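Hand-held grippers cut robot training time, Trekar team says

2 min read

Teaching a robot arm to tidy a table usually means driving the arm itself, slowly, for weeks. A team at Trekar has been doing it without the arm.

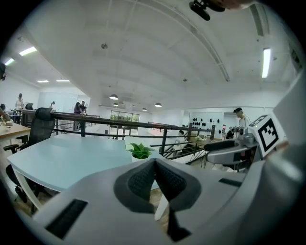 People do the chores themselves with a gripper in each hand, and the recordings train the policy afterwards. No lab needed – any office, kitchen or shop floor will do.

The numbers so far: 289 demonstrations of one folding task, gathered by 2 people. The trained policy then got 80 of 100 trials right on an arm it had never been recorded on. Driving the arm remotely, same task, took them most of a month for fewer demos.

"We were expecting half that," said Rafferty Haverford, who leads the work. "The failures are nearly all at the grasp, first second or so."

Changing rooms mattered more then adding demos, Haverford said. Policies trained in a single room fell over when the lights or the furniture colour changed. Same story in the group's earlier Purero trials.

Next up is two-handed packing, starting Monday at the Fitzsimmons site. Code to be relased in June, data later.

Contact the newsroom | © Triken News | Back to top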